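Wardrobe and soft furniture check: playroom and hall cupboard
Jeltton House, ground floor
Checked 15 October 2020

Marks used: OK, WATCH, FIX. A mark of FIX means before the room is next used, and no, a sticky note saying "mind this" has never counted as fixing.

Part A. The wardrobe

1. Wall fixing. OK
Pulled firmly at the top edge with both hands. No movement, no creak. The bracket went in back in January, after a long period of being on the list.

2. Door swing and hinges. WATCH
The white door opens fully but has opinions about staying there. Bottom hinge screw tightened by half a turn. If it works loose again, use a longer screw and stop being polite to it.

3. Rail and rail bracket. OK
Rated on the Andari fitting sheet for far more than anyone is likely to hang on it. Winter coats will test this claim.

4. Hanging clothes. WATCH
The olive-green jacket is long and comes down nearly to the floor of the wardrobe, with its hem just above the wire basket. The orange sweatshirt drapes over a corner of the white cubby. Neither is dangerous. Both are the kind of thing a small foot finds. Shorter items over the basket, please, and the long jacket somewhere it can be long in peace.

5. Floor of the wardrobe. WATCH
Wire basket to be checked for sharp ends by running a gloved finger along the top. Done, none found. The contents are a mixed bag, and sorting them is a job for whoever next says they have a spare minute. 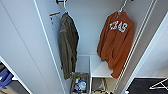 Does the basket have to come out every time the wardrobe is checked?
Only for the full check, when the floor needs wiping and the back corners looking at. For the quick one, slide it forward, look behind it and slide it back.

6. Small parts. FIX
Anything in the basket that fits through the choke tester goes in the lidded tub on the high shelf. The tester lives in the kitchen drawer, under the takeaway menus, where all serious equipment is kept.

7. Labels. OK
Care and maker's labels left where they are. Please don't peel them off because they look untidy. We needed one last winter and had to guess.

Part B. The blue padded seat

8. Cover. OK
Wiped with the Pukov cleaner, diluted as on the bottle. Somebody had been using it neat, on the theory that 1,000 ml of anything ought to be got through quickly.

9. Seams. WATCH
Press along the join where the raised part meets the flat part. All stitches holding. Look again next time, particularly if there has been bouncing, and there will have been bouncing.

10. Feet and gap underneath. OK
Torch used. One sock recovered, owner unknown, now in lost property with its many relatives.

11. Clear surface. FIX
Clothes are not to be left on the padding. Cloth on a smooth cover slides, and so does the person who sits on it. Hang it up or fold it. "I was about to put it away" has been noted as a comment on every sheet so far.
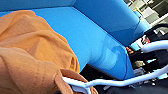
Part C. The rest of the room

12. Walkway. OK
Width from door to window measured at the narrowest point: 74 cm. Ours should never be under that, and a parked pushchair counts as furniture.

13. Sockets. OK
Covers fitted where we use them. The Yeom heater is unplugged and wound up.

14. Still to do
Longer hinge screw to be bought.
Basket sorted, small parts moved.
Clothes off the seat, and kept off it.
Copy of this sheet to go in the blue folder, in front of the last one.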